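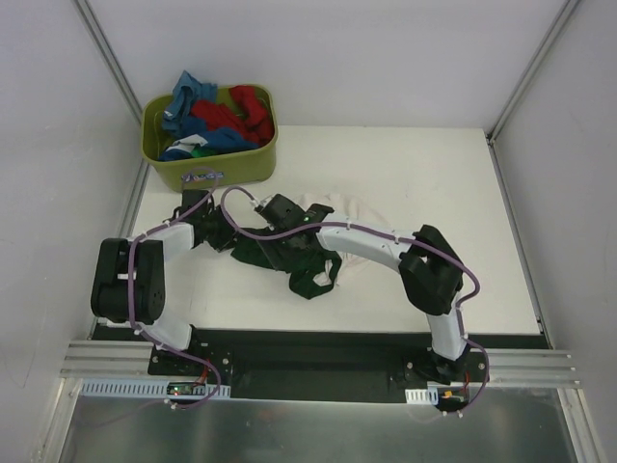 Dradeo Clurthorpe / Bench Practice Group / Gallery: Working with Cloth

Two arms, one dark green garment, and a bin of laundry waiting its turn. Rules 1, 4, 5 and 7 apply.

Welcome to the bench practice gallery. Visitors who came for the big welding cells on the other side of the building should turn around now. We do laundry. We have been doing laundry for long enough that the rules for it run to a full page, and the page you're reading is the friendly version of that page. The unfriendly version is in a binder and has a revision history.

The rules started when we moved into the Clurthorpe building and found that every shift had its own idea of what "ready" meant. One shift thought it meant the arms were powered. Another thought it meant the coffee was. Between them they logged 1,669 runs, of which 222 had to be thrown out for reasons that had little to do with robots and a lot to do with sleeves. The current list is shorter than the first draft, which had a section on posture.

Rule 1. Hands out means hands out.
If the arms are live, your hands are on your side of the rails. A garment that has slid somewhere annoying can stay there until the run is stopped. The urge to give it a little nudge is natural and will be noted in the log.

Rule 2. Stop, then complain.
Anyone may stop a run, including people who are just walking past with a sandwich. Stop first and explain second. We would much prefer a run lost to somebody's nerves over a long discussion with the repair bench at Trandix about what a wrist joint is supposed to sound like.

Rule 3. Sleeves, lanyards, hair.
Tie it, tuck it or take it off. The grippers are trained to find loose fabric and hold on to it, and they've never asked whose it is.

Rule 4. Look at the cables before you look at anything else.
On this setup they're purple, so there's no excuse. Each one is clipped along its arm and still has enough loop left over to get ideas. Before the first run, move each arm by hand through its full reach with the power off and watch the cable the whole way. If it pulls tight, snags or comes between a gripper and the cloth, re-route it and do the whole move again. "It was fine on Monday" doesn't count as a check.

Rule 5. The bin is part of the setup.
Its place on the tabletop goes in the run sheet along with everything else. If you borrow the bin, bring back the same bin. We once had a run of 171 good picks followed by an afternoon of bad ones, and the only change anybody could find was a bin with a taller rim. The arms had no comment.

Rule 6. Don't tidy the pile.
This one causes real pain to people who were raised properly. Cloth goes into the bin as it falls. Folding it first, smoothing it, or placing the red one on top as it "looks nicer" turns a test of the robot into a test of you, and you already know how to pick up a shirt.

Rule 7. Light cloth on a light table gets written down.
White on white is allowed. We do it on purpose, and it's a fair thing to ask of the system. But it goes in the notes every time, so whoever reads the results later doesn't spend a day hunting for a fault in the software.

Rule 8. Keep drinks off the front rail.
There are circuit boards near the bases of the arms. Your cup fits very nicely beside them. Please don't find out how nicely.

Rule 9. No silent fixes.
If you tighten a screw, swap a clip or so much as wipe down the tabletop, write one line about it. "Wiped table" is a complete and beautiful log entry. The Hồ room kept a separate notebook for this for a while, until it became clear that two notebooks meant each one was somebody else's job. We now have one.

Rule 10. Leave it the way you'd like to find it.
Grippers open, arms parked, power off at the switch and again at the wall, cloth back in the bin. You'll notice that rule 6 still applies when you put it back. Yes, all of it, in a heap.

New starters sit through 2 sessions at the bench before they run anything alone. The first is mostly watching. The second is mostly being watched, which people enjoy less. After that you sign the sheet and the arms are yours until the end of the shift, or until rule 2.

Suggestions for changes to the rules go in the tray by the door. Suggestions for which garments to try next also go in the tray by the door, clean ones only. That sentence was added in June and we'd like to keep it.

Rules last revised by the Bench Practice Group. Please print the binder version if you need it for an audit. The auditors have seen this one and did not laugh.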